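4.2 Folding of carrier bags at home

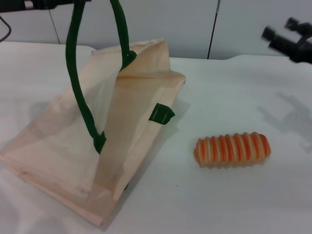

Figure 3. Canvas tote with dark green cord handle, lying on a white tabletop, top corner raised.

The tote (Figure 3) was the item people disagreed on most. Paper bags get folded along the factory crease and thats that. Canvas has no crease to follow. Of the 13 households in the Tultov sample, most had no fixed method at all - bag on a hook, bag in another bag, bag on the floor by the door. Two households folded every time. Both lived in small apartments, see section 3.

Handles are the trouble. A flat body folds fine into thirds, but a thick cord handle won't lie down and makes a lump in the middle of the stack. Participants dealt with it in different ways: handle tucked inside first, handle wrapped around the finished bundle, handle left hanging out on purpose so the bag can be grabbed in a hurry. The last one was more common than we expected from the pilot in January. Wenche Brekke coded these as "inside", "around" and "free" and we keep her terms here.

Picking up by the handle also matters for shape. When a soft bag is lifted by one loop while the rest stays on the table, the cloth rises to a peak and the lower part stays flat, as in Figure 3. Several people used this as a quick way to find the top of the bag before smoothing it out. Others said they never lift, only slide and pat. No clear link with age or with how many bags were owned.

Storage place, briefly. Kitchen drawer, hall closet, car trunk. Drawer people folded smaller. Trunk people mostly did not fold (one exception, household 13, who rolled everything, towels too). Björklund reports the same split for dish towels in an earlier study, though with a much larger sample - 2000 mail-in forms, no home visits - so the comparision is loose at best. Washed bags were stiffer and got folded less neatly by everybody's own account. We did not measure stiffness. Hems and seams are taken up in 4.3.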